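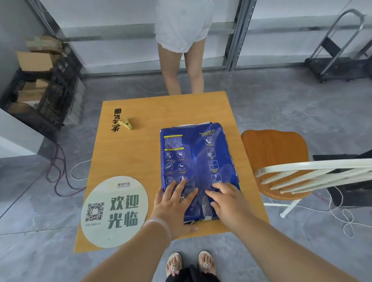 Buying a resale at Illura, are the dues normal for a gated place?

Posted by porchlight_two, June, 9:14 am

Good morning everybody, and thank you in advance for reading, I know I tend to go on. My husband and I have been looking for a place to spend our winters (and maybe one day the whole year) and we've fallen pretty hard for a ground-floor unit at Illura, the gated community up on the Bashir side of the bay. It's 2229 square feet, three bedrooms, with a little walled patio that gets the morning sun, and you can hear the water if the neighbors aren't running their sprinklers.

My worry is the monthly dues. They're $900, and on top of that there's a $353 a month special charge for redoing the seawall, which the seller says ends "in a couple of years." The dues cover the gate staff, the two pools, the landscaping and the outside of the buildings. They don't cover water, and they don't cover the windows, which surprised me.

Is this in line with what the rest of you pay? And has anybody bought in the middle of a special charge like that? Our agent is a lovely person but she says yes to everything.

Posted by gullwing58, June, 10:02 am

Welcome! We've been in the older section of Illura for a long time now and I wouldn't trade it. Your dues sound right for a unit that size. Ours are a bit lower, but we're upstairs and don't have the patio. The gate is staffed all night, and when we're up north seeing the grandkids I don't lose a minute of sleep over the house.

What I'd do before anything else is ask for the full packet from Plusto, the management company. You want the last few years of meeting minutes, the budget, the reserve study and the seawall contract. Ask for it on paper if you can stand the wait. It's a big fat thing and I found it so much easier to spread out on the dining table and go at it with a highlighter.

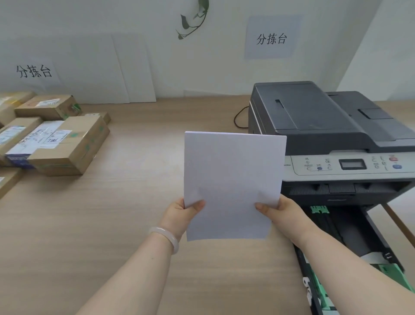

The minutes are where the good stuff is. Ours had two pages on who could have a grill on the patio, and then one little paragraph about the roofs that turned out to matter a great deal more! Read every page, even the dull ones, and write down your questions as you go, as you'll never find the spot again.

Posted by saltbox_renter, June, 11:37 am

I'm going to be the grump here, sorry porchlight. $900 plus $353 is a lot of money to hand over every month before you've paid a cent of tax or insurance. We looked at Illura ourselves and ended up at Kinex Point down the road, no guard, just a keypad, and one pool that's perfectly nice if you go before lunch. We've never had a bit of trouble.

I'd also push back hard on that "couple of years." Get the end date in writing. Seawall work has a way of growing once they start digging, and if there's a second round you'll be the one paying for it. I'd want the seller to pay off the rest of the charge at closing, and I'd be ready to walk if they won't.

Posted by gullwing58, June, 12:20 pm

Saltbox, you know I love you, but a keypad is not a gate! Half the county has the code to Kinex Point, including our old pool man. I do agree with you about getting the seller to pay off the balance, though. The people who bought below us did that and it was no fuss at all.
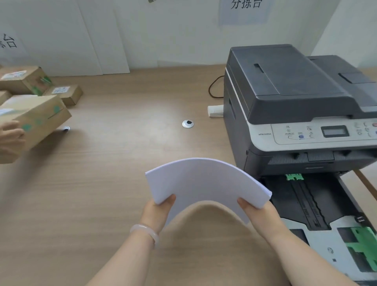

by porchlight_two
June, 4:45 pm

Oh, you are all so kind, and saltbox, I don't mind a grump one bit, I'm married to one. I called Plusto after lunch and the young man was very patient with me. The packet is free if the seller orders it, but there's a fee if I order it myself, so our agent is going to ask the seller tonight. He wouldn't give me an end date for the seawall over the phone, only that it's in the contract, so that's the first page I'll be turning to.

Gullwing, could I bother you with one more? Are the windows really ours to replace? They're the original sliders on the water side and one of them sticks so badly I needed both hands and a hip.

Posted by gullwing58, June, 5:31 pm

Yes, I'm afraid they're yours, glass and frames both, and you have to use the approved bronze color. Get a quote on the sliders before you make your offer and take it off the price. We didn't, and we've been grumbling about it ever since.

Posted by saltbox_renter, June, 6:08 pm

Ours are covered at Kinex Point. Just saying.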